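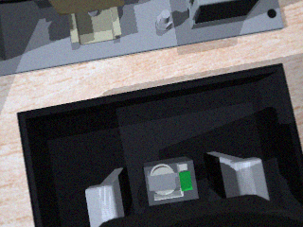 图／Gullisier图片社

一张桌子能用多久

Florkside的旧家具街不长，从教堂后面的坡道走到运河边的停车场，一共也就一支烟的工夫。街上卖椅子的最多，卖柜子的次之，桌子少。桌子占地方，搬上搬下要两个人，客人又总要回家量了尺寸再来，来来回回，一张桌子在店里待上大半年很平常。

Jovita Ponce的铺子在坡道下面，门口没有招牌，只在玻璃上贴了营业时间，下午三点开门。她做旧桌子生意做了20年，最早在Gutovine的拍卖行帮人登记，后来自己收货。她有一本硬皮账簿，封面换过，里面按收货次序记着每一张桌子：从哪家收来，桌腿修过没有，面板换过没有，卖给了谁。上个冬天她把账簿从头理了一遍，经手的餐桌是261张，其中有3张卖出去又收了回来，又卖了出去。

那3张里有一张是Brouwer家具厂早年的货。Brouwer在Gutovine城外，如今厂房改成了公寓，只剩烟囱还立着。厂里当年做的餐桌用料实在，面板下面有两道横撑，中间一道燕尾槽，冬天干、夏天潮，木头能在槽里走动，所以面板很少开裂。Ponce第一次收到它时，一条腿短了一截，原主人在下面垫了叠好的硬纸，垫了很多年，纸已经压得像木片。她请人接了腿，卖给一对刚搬来的夫妇。后来夫妇分开，桌子谁也不要，又回到她店里。第二个买主是个做裁缝的，在上面铺布裁衣，用了几年，嫌低，伤腰，再卖给她。第三个买主把它放在厨房里，到现在没有消息。

没有消息，在这一行就算好消息。

旧桌子的价钱近些年变化不小。从前看木料，胡桃木贵，橡木次之，松木几乎没人还价，给钱就搬走。现在看尺寸。Florkside新盖的公寓餐厅小，有的索性没有餐厅，客厅靠窗留一块地方，放得下四个人坐的桌子，放不下六个人的。一张品相很好的长餐桌，配全套椅子，要价可能还不如一张能折起来的小圆桌。Ponce的后院里常年立着几块长面板，桌腿拆了另放。有开餐馆的来问，她就卖；没有人问，就拿防水布盖着过冬。

也有人专门来买长桌，把它锯短。这件事在同行里争论很久了。锯短一张桌子不难，难的是锯完以后横撑的位置不对，腿要往里移，榫眼要重开，原来的比例也就没了。Gutovine有个木匠接这种活，收费不低，工期从11月往后排，一直能排到开春。他不愿意上报纸，只在电话里讲了讲做法：先把面板整个卸下来，放平了晾几天，看它往哪边翘，再决定锯哪一头。多数人以为两头各锯一点最公平，他总是只锯一头，留下的那头边缘是原来的，手摸上去圆润，和新锯的边不一样。

面板的处理也各有各的办法。老派的做法是刮，用钢刮刀一层一层把旧漆刮掉，慢，但是下面的颜色留得住。机器砂磨快得多，半天一张，磨完以后木头发白，旧桌子看着像新的，有的客人喜欢，有的客人看一眼就走。Ponce自己偏向少动。热杯子烫出的白圈，她用油和细粉擦，擦不掉就算了。刀痕不填。墨水印不管。有一张孩子写过作业的桌子，靠边有一行除法算式，用圆珠笔写的，压进了木头里，答案还是错的。她原想磨掉，买主让她留着。

新桌子的情形又不同。如今买一张新餐桌，多数人先看网上的效果图，再看评价，最后才想起来问面板是什么做的。材料本身没有好坏，贴皮的桌子只要边封得好，用十几年没有问题；实木的桌子放在暖气片旁边，头一个冬天就可能裂。麻烦出在修理上。贴皮破了很难补得看不出来，螺丝孔松过一次，再拧就吃不住力。许多桌子搬过两次家，就到了路边。

Florkside的大件垃圾站每月收一次家具，清早七点以前要放在门口。街上做旧货的人大多知道这个钟点，天没亮就开着小货车转一圈。他们翻过来看底面，看有没有横撑，有没有榫，有没有厂家的烙印，看完了或搬上车，或原样放回去。放回去的居多。

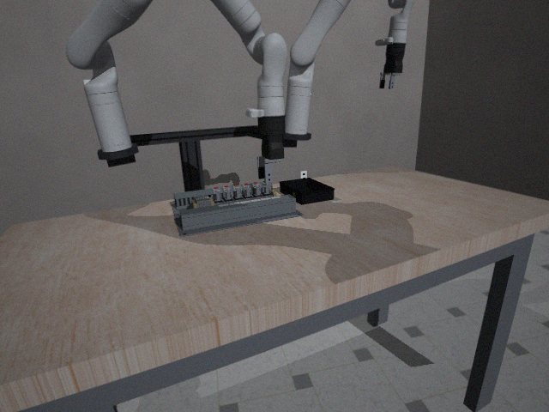 Evanthia Pappas不赞成把什么都留下来。她的意思是，旧桌子这门生意被说得太有感情了，许多家庭留着一张不合用的大桌子，吃饭时人人侧着身子过，只因为是祖母传下来的，这对祖母和桌子都没有好处；该卖就卖，该拆就拆，好木料拆下来做搁板，一样是用。她自己家里的餐桌拆成了两张书桌，孩子一人一张，多出来的一条腿当了门挡。

Ponce听了这番话没有反驳。她店里最好卖的东西，正好也是用旧面板改的小边桌，卖一张的利润抵得过半张餐桌。她只是觉得拆之前应当先问一圈，登个启事，等上几个星期。木头又不会坏。

等，是这条街上最常做的事。客人量了尺寸说回去商量，她等；木匠说面板还在翘，她等；收来一张缺一条腿的桌子，她把它靠墙放着，等另一张同款的坏桌子出现。这种等法有时候真能等到。去年她从Gutovine一间关门的寄宿学校收来一批食堂桌，里面有一张的腿和她库房里的一张对得上，连车木的圈数都一样。她把两张拼成一张，剩下的料做了抽屉。

买旧桌子的人如果问她要注意什么，她会让对方先坐下。在店里搬一把自己家高度的椅子来，坐够一顿饭的时间，胳膊放上去，腿伸开，看看膝盖碰不碰得到横撑。再把手伸到桌子底下摸一遍，有没有口香糖，有没有毛刺，有没有松动的螺丝。然后推一推桌角。摇晃多半能修，高度不合适就很难了，锯腿容易，接腿贵。

至于保养，她给每位买主一张手写的纸条，上面三行字：别靠暖气，擦完要干，每年上一次油。纸条是复印的，第三行的末尾墨迹淡了，常有人打电话来问是每年还是每月。她说每年，然后顺便问一句桌子怎么样。

傍晚六点，她把门口的两把椅子收进来，关掉靠街的灯。后院的防水布被风掀起一角，她拿砖压上。

读者留言

河边老徐：我家那张也是垫纸垫了很多年，看完去翻了翻，底下是一份旧电话簿的封面。想问接一条腿大概什么价？

M. 林：只锯一头这个办法我试过，桌子是好看，可是腿的位置算错了，坐在那头的人总是碰膝盖。建议先在地上用胶带贴出来再动手。

阿棠：同意Pappas。我婆婆的大圆桌占了半个客厅，全家谁也不敢提。

木屑：贴皮那段写得太客气了。我修过的贴皮桌，一半是封边进了水，鼓起来就没救。

近期文章

椅背为什么越做越低
Gutovine的最后一家藤编铺
租房的人怎么挂画
抽屉滑轨的几种老毛病
运河边的仓库改住宅，住户怎么说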